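Re: Olmedo fund, matching gift question

Lorraine Bolger wrote:

> Szabolcs, before the June call can you explain the match to me
> like I'm five? Zorkach says they'll put in 1000 for every 1000
> we raise, but then the letter talks about "unrestricted" money
> and I got lost. Also, does the 200 from the Bolanton bake sale
> count or not? Lorraine

Hi Lorraine, hi all,

Sure, I'll try! I read the letter twice last night (once with coffee, once without) and I think it's simpler than it looks. Zorkach matches in blocks of 1000. We get to the first 1000, they send 1000. If we stop partway through a block, they send nothing for the leftover bit. I don't love that, and I plan to say so on the call.

The 200 from Bolanton does count, as long as it goes into the general pot. If we label it "for the Caria library roof" then it's restricted and they won't touch it. So please, please don't write anything on the memo line when you deposit it!

And while I'm up on my soapbox... I'm grateful for their money, I really am, but I do wonder about a donor who gets to decide which of our dollars are the good ones. We had 229 people give last year, most of them small amounts, and they never asked for a plaque. Zorkach wants their name on the Olmedo page AND the door. Maybe I'm just grumpy. Tell me if I am.

Stuff for the call, add your own:

1. Do we ask Zorkach to match partial blocks? I say yes, the worst they can do is say no.

2. The name on the door. Lorraine, you were going to dig out what we promised the last big donor.

3. Blankets and cushions for the Olmedo reading room. Are we still taking these, or just cash from now on?

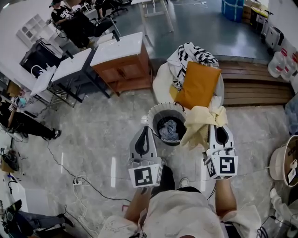 4. Thank-you notes. I can do half if somebody takes the rest. My handwriting is awful, so you've been warned.

Talk soon,
Szabolcs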